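Craft table, quick notes

Sorting bins again. Every February I swear I'll do it and then it's April. So.

Dump everything first. Don't sort straight out of the drawer, you'll just shuffle junk from one side to the other. Toss dried out pens, stubs too short to hold, caps with no marker.

One kind of thing per bin. Pencils in one, markers in another, blocks in another. The minute you put "misc" on a bin it's over.

See-through bins, different colors. Kids remember "yellow is pencils" way before they read a label. Small ones, too. A big bin gets dug thru and ends up on the floor.
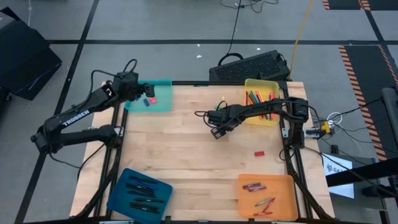 Cempaka Kwok wrote in to say color coding fell apart at her house in a week, and what finaly worked was taping one pencil to the outside of the pencil bin. Fair. Do both if you want, clear packing tape, wipe it down when it gets grubby.

Markers lie flat. Standing in a cup the ink goes to one end and you get a dry tip. Caps all the way on, listen for the click.

Colored pencils flat too, points the same direction. Sharpen the whole bunch in one go, over the trash.

Bins go along the edges, middle stays open for working. Strays go back before supper. Whatever's left on the table after that goes in my apron pocket till morning.

Washing the bins: warm water, dish soap, old toothbrush for the corners. No scouring pad, it clouds the plastic. Marker streaks come off with rubbing alcohol on a rag, mostly.

Drawer liners next time, if I get to it.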